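# Best way to get old tea stains out of a cream plastic tray?
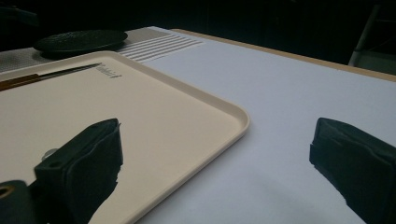 The tray, on the table.

Posted by ferri_fan, 11/7/21

Hi all! I help run the Saturday-style lunches at our community hall (they're called Melita lunches, long story) and we've got a stack of those cafeteria trays, pale cream plastic with the raised rim. They were bought secondhand back in July and most of them have tea rings that won't shift. I've tried dish soap and a scrubby sponge, and I left two of them soaking overnight in plain hot water. No luck. I don't want to use anything that'll make them smell, and I'd love to not buy new ones, the cheapest set I found was 3 dollars a tray plus shipping. Any ideas?

**Italo Greco**

Baking soda! Mix it with a little water until it's like toothpaste, smear it over the rings and go do something else for almost an hour. Then rub with a soft cloth in circles and rinse. I did this on my mom's old picnic plates and the tea came right off (coffee took two rounds). Stay away from the green scouring pads, they leave tiny scratches and then the tea gets in there and you're worse off than before. If a tray is already scratched up you'll get it lighter but I doubt you'll get it perfect.

If that doesn't do it, try denture tablets. I'm serious, lay the tray flat in the sink, cover with warm water, drop in a couple and leave it until the fizzing stops. Wash with regular soap after.

**hullow856**

just bleach them

**Kitchen_Bev**

I wouldn't go straight to bleach, at least not without reading the label and rinsing really, really well, and NEVER mix it with vinegar or other cleaners. We used Festex powder at my old job and it was fine on the white trays but it left the tan ones kind of chalky, so test a corner on the underside first. Also dry them standing up, ours got water marks when we stacked them wet.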